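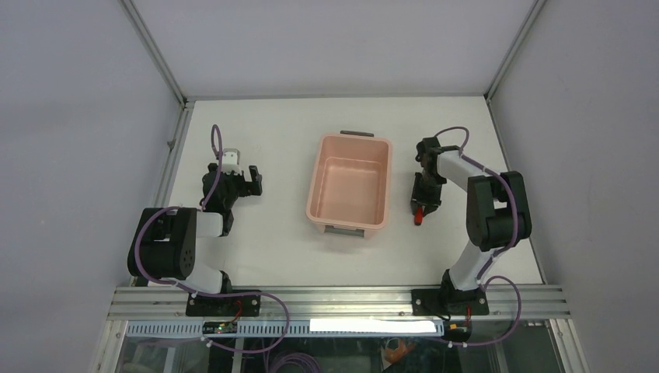

3.2 Do step counts in repair manuals predict the time a job takes?

Workshop manuals for small motorcycles and scooters are usually judged by how complete they are, and most earlier work takes it for granted that a fuller procedure is a better one. We doubt this. A manual can list every washer in a front wheel removal and still leave the reader unsure which way the axle comes out. Part of the trouble is that manuals say very little about where removed parts should go. "Set aside" is the usual wording, and it could mean a shelf, the floor or an open plastic basin with a handle at each end, as in Figure 1, standing in the middle of a white tabletop. Parts laid out in order on a bench and parts dropped together in one basin make for very different reassembly jobs, yet the printed steps are the same.

Figure 1. Pink basin on a white work surface.

Pimentel and Bezerra compared 612 wheel and brake procedures from the Raudsepp manual archive and reported that longer procedures went with shorter repair times. The finding has been repeated often, and we think too easily. Their times came from the mechanics' own job sheets, which tend to be filled in at the end of a shift. Their sample also leaned toward newer models, where the manuals are longer and the fasteners less likely to be seized. Either of these could produce the result with no help from the writing.

Dantas tried to correct for age by dropping every machine with more than 800 hours of use. This helps a little – but it also removes the bikes for which a manual is most needed. The Grundari index, which scores a procedure from 0 to 100, has a similar weakness. It rewards torque values whether or not they sit next to the step where they apply, and it gives no credit for a warning placed before the step it concerns.

We therefore treat step count as a description of the text only. In Section 4 we time the work directly, using 3 versions of the same front wheel procedure.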